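Medve Bench Guide, section 4: Sorting the small parts tray

Read this before tipping anything out. People who tip first tend to read it afterward, on their knees.

1. Lay the felt mat flat on the table. Capacitors roll, and felt slows them down.

2. Put the blue bin on the mat, open side up. (The Lurnham edition of this guide left out "open side up." We got letters.)

3. Set larger items, such as the tape measure and the breaker, toward the back of the mat.
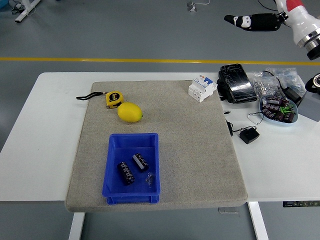
Fig. 7. Bin on the mat with two capacitors in it. Lemon not supplied.

4. Check every capacitor for stored charge before you handle it. Small ones bite too.

CAUTION: Do not test for charge with a finger. The finger is not covered by the Warham warranty.

5. Move the capacitors one at a time between the bin and the mat, and keep them to the right of the bin. Lay them on their sides. Standing them on end looks smart until someone shuts a door.

6. Leave scraps of clear plastic for last. They weigh nothing and cling to everything.

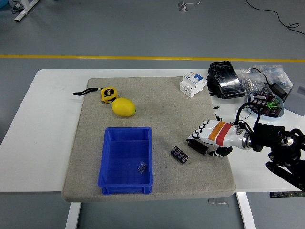
Trutdale wrote in to say that step 6 is backward, that scraps should come out first, and that a bin with plastic still in it has never once been called sorted in that shop. Noted. The step stays until the next printing.

7. Return capacitors to the oval dish. Bags of nuts and washers stay closed until section 9, part 2.

NOTE: For a replacement mat, quote part 930.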